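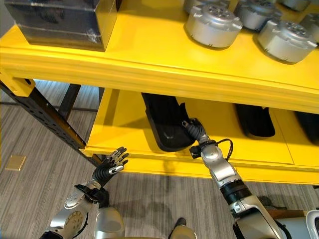 Tue 16 July. Quick one, lunch is nearly over and I've got a lesson at five.

So. Still learning to drive. Still bad at roundabouts. Started in June with Joaquim Vilela, who my neighbour Conceição swore by, and I do like him, he never raises his voice, just goes very quiet and puts his foot near the brake. You learn to watch the foot.

Last week was the Werilton one. Three lanes in, four exits, a big sign you only see when you're already in the wrong place. I signalled left. Went right. Somebody hooted for what felt like the whole of a pop song. Joaquim said "let's find somewhere to park" and we sat outside a carpet shop for a bit and drew it on the back of my water bill. Better after that. Not good. Better.

Parking though! Parking I can do. Reversed into a bay at the leisure centre first time, dead straight, got out to look at it. Would have taken a photo but there was a man waiting.
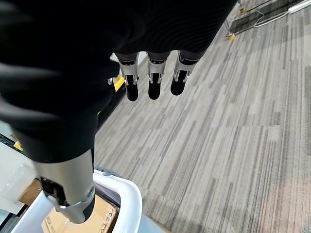
Money. People keep asking so - 148 for the last block of lessons, which is 3 of them, two hours each. Then the theory test on top and the book I bought and didn't need. I could have had a lot of taxis for that. My sister Raquel has pointed this out. Raquel passed at seventeen and has no patience with any of it.

The reason I'm bothering is the 391. It used to go past the end of our road every half hour, now it's hourly and stops at six, and Mum's place is two changes away on a Sunday. Last month I stood at that stop for so long I finished my book and then read the timetable, which was wrong anyway. Went home and booked the first lesson that night, still in my coat.

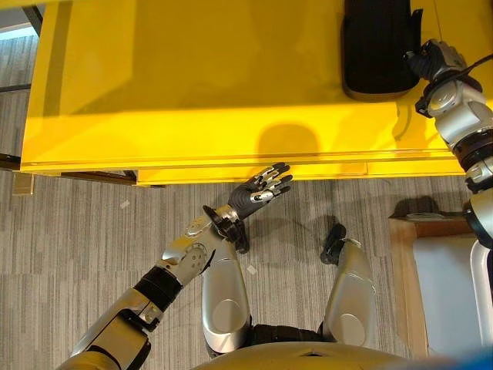
Yellow table, grey shadow.

Theory test is next. Been doing the practise questions in bed and I'm fine on signs, terrible on stopping distances. I just can't picture 100 metres. Zulmira at work says think of the running track, the straight bit. I have not been on a running track since I was twelve and I was walking then. But it has sort of stuck so thanks Zulmira.

Other things I've got wrong:

- clutch, hills, always
- mirror then signal, I do them togther and Joaquim can tell
- second gear when I wanted fourth
- said sorry out loud to a bollard

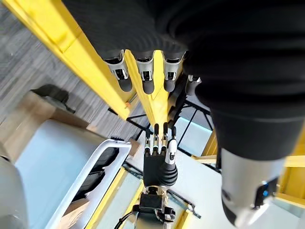

One up, one down.

Tonight it's dual carriageways. Haven't slept brilliantly. Deolinda says it's easier than town because everyone's going the same way, and she drives a minibus so I'm choosing to believe her. I've got flat shoes in my bag and a banana.

Will write up how it went, probably at the weekend. If anyone has a trick for hill starts please put it in the comments, the one about the bonnet lifting does nothing for me, I can't feel it lift at all.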